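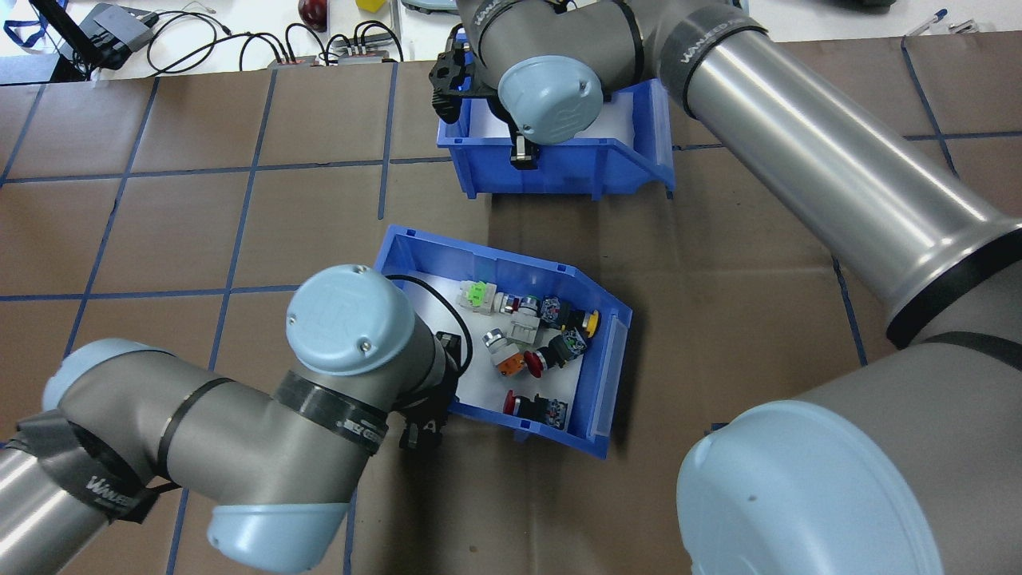 I've been asking the same question for a while now: when does one of these things take a boring job off somebody's hands? I spent a morning at Brilov, where they're trying to get a pair of robot arms to do the sort of small-parts sorting that every repair counter and stockroom has piled up somewhere. Sounds easy, right? Then you look at the blue bin in the middle of the table, with push buttons and switch blocks lying every which way, a red emergency-stop button in there with the rest, and you start to see why a person still gets paid for this.

Print this story | E-mail this story

Treasa Kinsella runs the project, and she was very patient with me (I had a lot of questions, most of them about my own junk drawer). The job, as she tells it, is to pick up one part, move it to another bin and go back for the next. A new hire gets the hang of that before the first coffee break. The arms have been at it since September.

In the latest test they made 3,525 tries at picking up a part and moving it over. Kinsella's team says 57 percent went through with no help from a person. I thought that sounded pretty bad! She thought it sounded pretty good, and told me the number was a lot lower in the fall. Round parts are the worst, she said — they roll, or they tip over right when the fingers close. Parts that lean on each other are next on her list of headaches.

Speed is the other thing. I timed one move on my phone and got 59 seconds. I'm slow at sorting and I could still beat that with a sandwich in one hand.

So who wants this? Favgate, the parts dealer out on the county road, has said it will try a setup in its returns room later this year, with a worker close by to step in. They get bags of mixed switches back from contractors and somebody has to go through every one. Kinsella would like to see 90 percent before anything leaves the building. Favgate told me they would settle for a bit less if the thing can run overnight.

As for the house, I asked about laundry and got a laugh. Dishes? Also a laugh, a shorter one. Cloth is a whole different problem, she said, and kitchens change every time somebody walks through them. She wouldn't give me a year, and I did push.

I'll go back when the Favgate trial starts and bring a better timer.

Posted January 21, 2024

1,298 shares | 59 comments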